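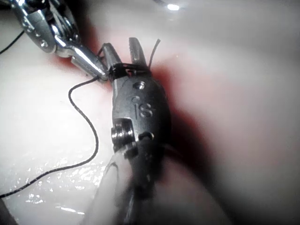
Zornden, October 31, 2025

Suture practice bench: gallery

The notes for the interrupted stitch exercise were written by Marjorie Tindall and checked by Howard Blackburn. The exercise covers one short incision in a practice pad, closed with single tied stitches in black thread. The notes deal with thread handling, the placing of each bite, and trimming. Anyone new to the bench should read the thread section first and come back to the pictures afterwards.

Wraps at the base of the jaws
Several coils of black thread sit just below the point where the jaws separate, with a short tail standing up past the right jaw. The tip of the second instrument is beside the left jaw. Coils in this position have to travel the full length of the jaws before they clear the tip, so the jaws need to be closed before the wraps are drawn off. Keep the tail short enough to stay out of the wraps, but long enough to grip. A tail that slips back through the coils means starting the throw again.

Thread for the exercise is cut to 18 cm. Longer pieces are easier to hold at the start but tend to drift across the pad and catch. Malou Bach has asked that offcuts go into the lidded tub on the Rendum trolley and not into the general bin.

Thread at the tip 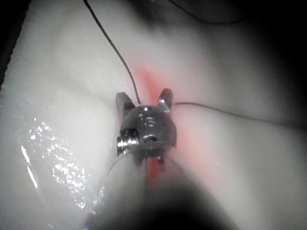 Tension should be taken up slowly from both sides of the wound. With dark thread on a pale pad the main runs are easy to follow, but fine strands can be lost in the glare under the bench lamp. If a strand cannot be traced, turn the lamp down before pulling anything. The thread is seen crossing the pad from upper left to the jaws, and a second length leaves to the right, sloping gently downwards.

The red tint along the cut marks the wound line and serves as a guide for spacing the bites. It fades at the margins, so distances should be measured from the slit itself – the edge of the colour is not a reliable mark. Pads come from Roltitz and are stored flat, face up, on the second shelf. Each pad is used for 2 incisions and then set aside for cutting practice.

One stitch tied, one open
The left stitch is finished: a short vertical bite, a small knot on top and two trimmed tails. The right stitch is still a loop with a twisted section, and its long strand runs down the pad. 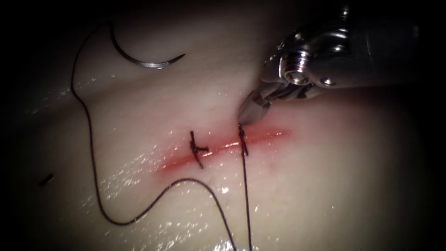 Finish and trim each stitch before moving on to the next bite. An untrimmed strand lying over the work area is the usual cause of a tangled throw. Tails are trimmed evenly, and the knot should not be cut close enough to loosen it.

For assessment, the knot is checked first, then the bite, then the closure of the edges. Ashley Hartley keeps the mark sheets in the Stan folder, filed by pad number. Corrections to the captions should be sent to Jordan Furnival. The thread section was last revised in June, and the new lamp settings will be added when the bench has been rewired.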